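Read section 3 before you start. The cover must be dry and at room temperature, and the worktop must be clear along its full length.

## 4. Fitting the Fovus worktop cover

The Fovus is a fabric cover for kitchen counters, sideboards and utility-room tops. It comes folded in a sleeve with one pack of 20 edge clips, a strip of grip liner and a care card. Covers in the long size come with two packs. If anything is missing, contact Listska before fitting, as a cut cover cannot be exchanged.

You will need:

- a tape measure
- fabric scissors (kitchen scissors fray the hem)
- tailor's chalk or a soft pencil
- a damp cloth and a dry cloth

### 4.1 Measuring and cutting

1. Measure the depth of the worktop from the wall to the front edge. Do this at both ends. Older worktops are often deeper at one end than the other.
2. Add the overhang you want at the front. The standard overhang is 46 mm, which suits most square-edged tops. Rounded edges need a little more.
3. Measure the length. Do not add anything for the ends if they meet a wall or a tall cupboard.
4. Lay the cover face down on a clean floor and mark the cutting line with chalk.
5. Cut in one direction only, from the hemmed side towards the plain side. Do not cut off the hem itself. It carries the clip channel.

**Note:** The pattern does not repeat exactly at the fold. If you are joining two covers, line them up by the small selvedge marks – matching them by eye usually ends up a few millimetres out.

### 4.2 Laying the cover

1. Wipe the worktop with the damp cloth, then the dry one. Leave it for 15 minutes.
2. Unroll the grip liner with the ribbed side down. Keep it 20 mm back from the front edge so that it does not show.
3. Place the cover on the liner, starting at the wall. Let the front hang loose for now.
4. Smooth it forward with the flat of your hand. Work from the middle out to each end and lift the cloth again if a crease forms. Pulling it sideways will stretch the weave.

The cloth should now lie flat without being held. Light fold lines are normal on a new cover and drop out after a day or so.
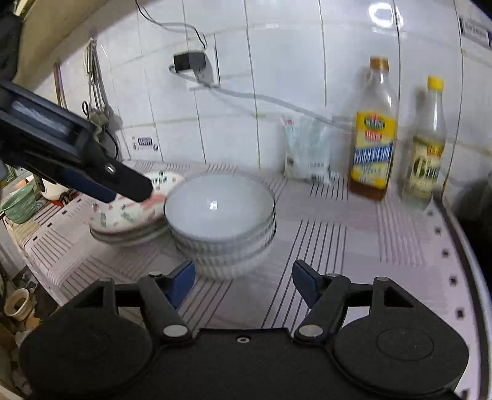
### 4.3 Fixing the front edge

1. Fold the overhang under the lip of the worktop.
2. Push the first clip into the clip channel at the centre and press until it clicks.
3. Add the remaining clips outwards, one to the left, one to the right, keeping the gaps even.
4. At each corner, fold the cloth as you would a bed sheet and use two clips close together.

If a clip will not close, the lip is too thick for it. The Broltodik wide clip fits the same channel and is sold separately. Do not use drawing pins or staples.

**Caution:** Do not fit the cover within 84 cm of a gas hob or open flame. Do not place pans, irons or hair straighteners on it straight from use. The fabric is not heat-resistant, and the grip liner will mark the worktop underneath.

**Caution:** Keep the front edge clear of drawer runners and dishwasher doors. Open and close each one fully after fitting.

### 4.4 Cut-outs for sockets and taps

Make a paper template first and check it in place. Cut the hole slightly small, then trim it back. Raw edges inside a cut-out should be bound with the Kandpal hemming tape within a week or they will start to fray. Iron the tape on before the cover goes back on the worktop, never on the worktop itself.

Covers fitted around a sink are not covered for water damage.

### 4.5 Removing the cover for washing

1. Take off the corner clips first, then work in towards the centre.
2. Shake the cover outdoors and wash it at 30 degrees with similar colours.
3. Dry it flat or over a line. Do not tumble dry.
4. Lift the grip liner and rinse it in cool water. Let it dry ribbed side up before refitting from step 4.2.

Spare clips and liner can be ordered by post using the form on the care card.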